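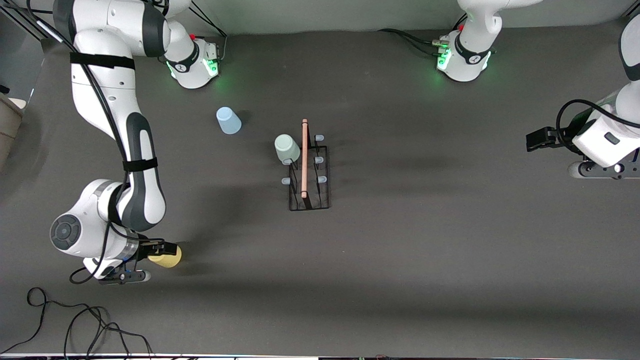
The dish room at the Khondokar catering kitchen in Sivstead handles 3,000 cups on a busy day. Until March, people did all of the racking by hand. Now a two-armed station takes part of the load, and the shift lead who runs it has been in the dish room for eleven years.

"I was told in the break room, same as everybody," she said. "My first question was hours. My second was who cleans it."

Hours have stayed the same so far. The work has not. Two people who used to stand at the racking table now spend most of the shift checking cups and dealing with whatever the arms leave behind. The shift lead spends her first half hour on the station, before the 6 a.m. start.

"You look at the grippers, you look at the cables, you run it slow once," she said. "If a cup is sitting a little off, it may miss. Then you go fix it and press start again."

On its best day the station placed 803 cups. The day before that it was 626. She writes the number on a sheet by the door, along with every stop and how long it lasted.

Her wrists hurt less, she said, and so do those of the woman who works beside her. What she misses is the talking. "Racking was boring, but there were four of us at one table. Now we're spread out. I can go two hours and not say a word."

Pay is a sore point. Running the station came with a two-day course at the Sustidstead site and no raise. She has asked about it twice. The company says job grades will be reviewed after the trial, which it calls Traltoro.

Would she go back to the old way? She took a while to answer.

"For the cups, no. They can have the cups. I'd like somebody to ask us before they pick the next thing, though. We could have told them the trays were worse."

The trays are still done by hand.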